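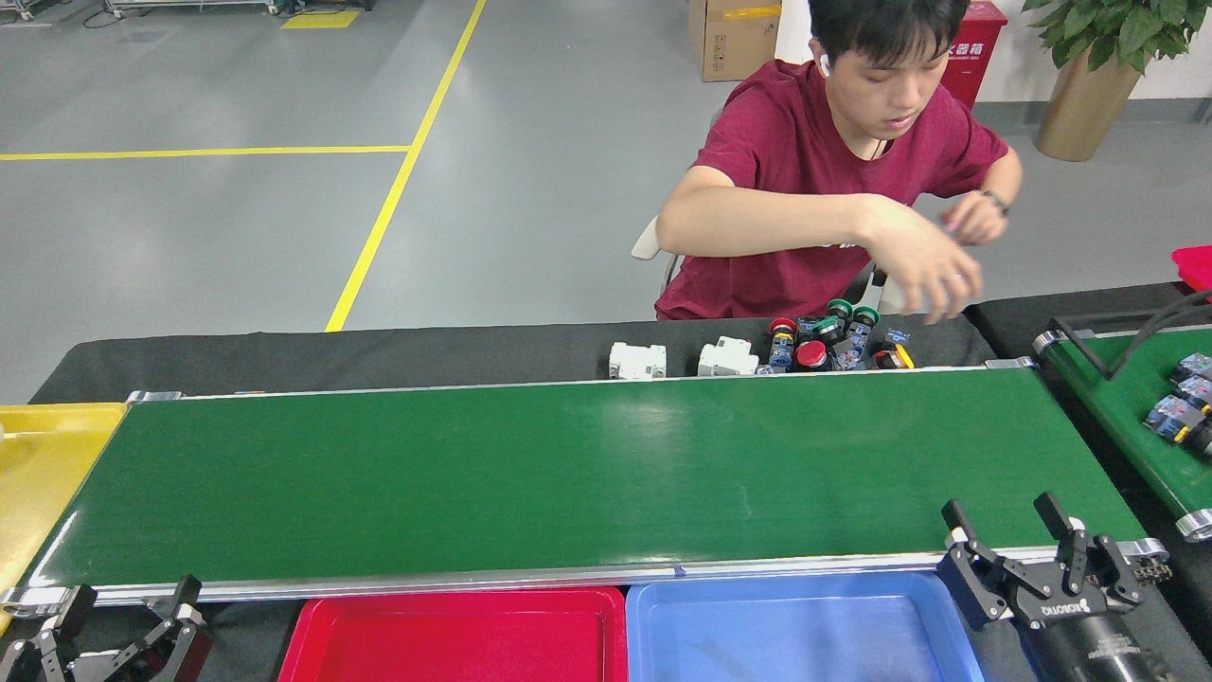 Figure 1. The sorting station from the robot side, with the long belt in front and the parts supply across from it.

3. What changed at the station

Our group looked at the push-button line at Brukero, where two grippers now share a bench with one person. Before May the station had 2 operators, both sorting by hand into trays. One of them, Agnese Vasiliauskas, moved to final testing. The other job is still at the bench, but the work in it is different.

The person no longer fills the trays. He sets out breakers and buttons along the far side of the belt and takes care of parts the robot does not pick up properly. Lakmal Chowdhury timed one Monday shift for us. The station handled 2000 parts, and 377 of them needed a hand at some point. Most of those were switch bodies lying on their side. 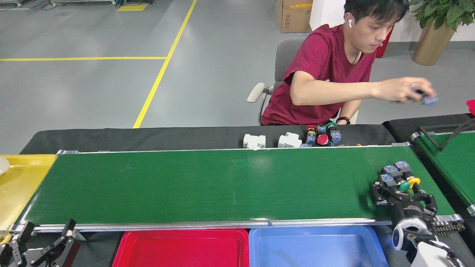
Figure 2. Gripper holding blue switch bodies while the operator handles a single component.

We interviewed the operators on both shifts. They said their wrists were less tired at the end of the day. They also said the work was lonelier, and that they had to keep pace with the arm. Uldis Koppel, the shift lead, has asked for a slower setting after lunch. We did not get to test it.

Training took 106 hours in total, more than the plant had planned. Most of it went to clearing jams and restarting safely. Pay grades have not been changed so far, and the operators brought this up in every interview.

Last updated: May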